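Notebook, dye bench. Fourth go at the iron mordant, and the first one I've bothered to write up while it was still going on. Lærke wants a record that someone other than me can read. We'll see.
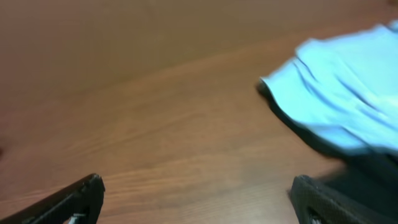 Tetville, 20 July 2020

Started 42 g of dried walnut hulls in the big pot, strained after 3 hours at a bare simmer. Rafail's notes from March say "simmer until it looks right," a unit of time I have not been able to convert. The hulls are the last of the Lestell sack. The new sack smells of mice and I am not opening it indoors.

Alum bath first, then iron at 2 percent of fiber weight. Last time I eyeballed the iron and got a handsome charcoal that came off on Iraklis's neck, so the scale has been brought back from wherever Iraklis hid it.

Temperature held at about 56 C going by the Plidon thermometer, which disagrees with the glass one and with common sense. I went with the Plidon. It has a clip.
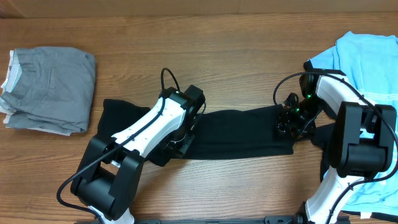 Gray, black, light blue.

Swatches: wool took the walnut beautifully, linen sulked, cotton came out the color of weak tea. Paraskevi thinks the cotton was never scoured properly. She is probably right – the scouring was mine. Rinse water ran brown far longer than the Andreadis handbook promises, but the handbook also promises a "lively aubergine" from onion skins, so I read it mostly for the prose.

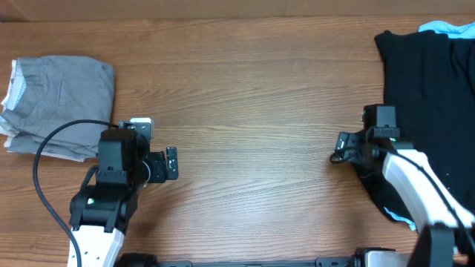

Lightfastness is still the weak spot. The March strips in the south window have faded unevenly, and Achilleas keeps shifting the card to make room for his coffee. What I'm after on cotton is an even mid gray, close to the folded one on the left of the table, and so far iron over walnut gives me either mushroom or mud. Might try tannin before the alum next time, or a weaker iron dip done twice. New strips are cut and labeled in pencil, ink having betrayed us before.

To do: scour cotton again, properly. Order alum. Ask Rafail what "right" looks like.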